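I've been putting off writing about the drift problem, mostly because I was sure I'd find the cause and then have a tidy story. It's January now and I don't have one, so you get the untidy version.

The short background: our arm does a pushing task with toy blocks on a wooden board. We run it from Clorkix, the scheduling layer Vovirska sells with its bench kits, and a policy we train ourselves. Clorkix starts the episodes, keeps the logs, and is supposed to stop everything when the arm goes somewhere it shouldn't. I say "supposed to" because that is the part that failed.

## What happened

At 4:10 in the afternoon, on episode 761 of the batch, the arm came down too low and drove its rod into the board. It didn't bounce off or trip the force limit. It kept pushing down and sideways until I hit the stop button. The rod was bent at the mount, one of the screws had sheared, and the board had shifted far enough that the saved calibration was useless.

Clorkix logged the episode as complete. Green check mark and everything.

I was standing two steps away with a coffee. If it had been one of the overnight batches I'd have found it in the morning, and I don't like to think about what the gearbox would have looked like after a few hours of that. There was no hand near the board, luckily. There often is, though. We reach in to put a block back when it gets shoved over the side, and we do it on the understanding that the software is watching the forces.

## The official explanation

I sent the logs to Vovirska support and got a polite answer saying the height estimate had "drifted within tolerance" and that I should recalibrate more often. Their suggestion was every 300 episodes. The manual says 4000. I asked where the new number came from and haven't heard back.

I'm not buying the drift story as told, for a couple of reasons. The first is that drift should show up gradually. I went back through the height readings for the whole batch, and they wander a little up and down like they always do, then fall off a cliff in the last episode. A slow leak doesn't look like that.

The second is that even if the height estimate was wrong, the force limit shouldn't care. It is a separate check, or the sales page says it is. When I went digging in the config I found that the limit gets its zero from the same startup routine as the height. If that routine goes bad, both of them go bad together, and then you have one safety check wearing two hats.

## What I've been trying

I replaced the rod, bolted everything back down and started running the task by hand-stepped episodes, one at a time, with a finger on the stop. It's slow and very dull. The layout is our usual one: eight blocks, two of each color, with the rod working in from the right side and the marker past the far corner for the camera to find.

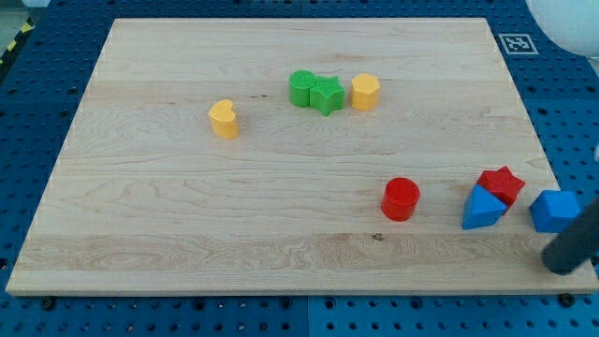

## Things I've ruled out, more or less

- **The board.** A popular theory in the comments on my last post was that the wood had warped. I put a straightedge across it in both directions and couldn't slide a piece of paper under.
- **The marker.** I covered it on purpose in the middle of an episode. The arm stopped and complained, which is correct.
- **The policy.** I replayed the commands from the bad episode with the arm raised well clear. They look normal. Whatever sent it down came after our code.
- **The cable.** Swapped it for a Rasteo one I had in a drawer. No change, but then I haven't been able to reproduce the fault with the old one either.

That last point bothers me most. I can't make it happen again. A fault that shows up once in 761 episodes is rare enough for a vendor to shrug at and common enough to break somebody's finger.

For now I've wired in a Tomić limit switch below the mount that cuts motor power directly - no software in between, no shared zero, no opinion from Clorkix about whether the episode is complete. It's crude and it trips too early on fast moves. I've also stopped all overnight running, and the arm gets powered down before any hand goes over the board, even for a block that's just out of reach.

If you run the same kit, open the config and look at where your force limit gets its zero. I'd like to know if mine is the odd one. And if you've seen a "complete" on an episode that plainly wasn't, please send me the log, even if support has already told you to recalibrate.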